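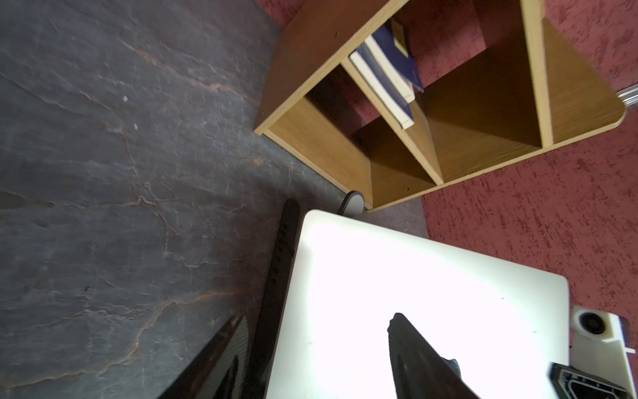
Open day at the Marikar film studios, Costton

Posted 20 August 2018 by Lutfa Thambiah

Marikar opens its gates to the public once a year. Tickets were £9 this time, up from £6, and went on sale in June. I went with Nusrat Munshi, who writes the casting lists on this site, and we got there for the first tour of the morning.

Getting there

The studios are on the edge of Costton, behind the retail park. A bus runs from the station every 20 minutes and stops at the main gate. There is parking, but the queue for it went back to the roundabout by the time we left. Bags are checked at the gate and you are given a paper wristband and a map. The map has the old building numbers on it, so follow the signs on the walls.

The tour

It lasts 90 minutes and takes in two stages, the costume store and the small cinema. Our guide was Sewwandi Samarakoon, who started at Marikar as a runner and now books the stages. She kept to time and answered nearly everything, apart from what is being shot there this autumn.

Stage 2 was used for the kitchen and courtroom in Prostari, and part of the courtroom set has been kept. The judge's bench is much lower than it looks on screen. According to Sewwandi, it was built that way because the lead actor was shorter than the rest of the cast and the director wanted everyone's eyes on a level. The public gallery was a painted flat with one row of real seats in front.

The costume store was the best part for me. Coats are kept by decade and then by size, and each one has a card listing every production it has been used in. Nusrat found a grey overcoat which had been in both Prostari films and a television advert. No photographs are allowed in there.

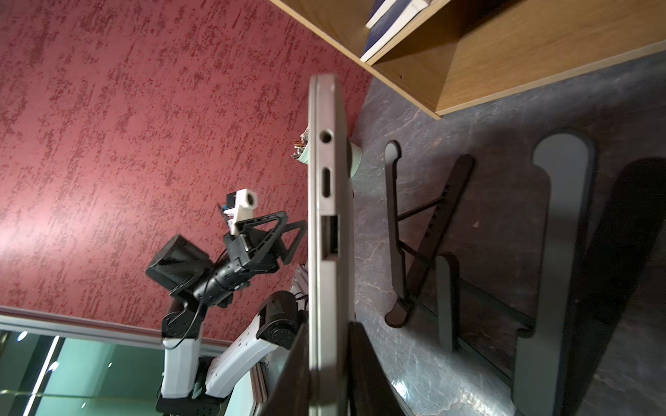
The casting talk

After lunch there was a talk in the cinema by Nilmini Uddin, a casting director, and Gion Lanz, who played the younger brother in Dundex. They went through how that part was cast. Lanz first read for the policeman and was turned down. He was called back months later when the first choice for the brother left for a stage job. Uddin said that she keeps notes on everyone she sees and goes back to them often.

Questions were mostly about whether there will be a second Dundex. Neither of them would say. Someone asked about self-taped auditions, and Uddin's advice was to learn the lines properly and leave out any music.

Food and shop

The canteen does a hot meal and sandwiches. The soup was fine. The shop had posters, mugs and a reprint of the Dundex shooting script, which had sold out by mid-afternoon. They were taking names for more copies at the till.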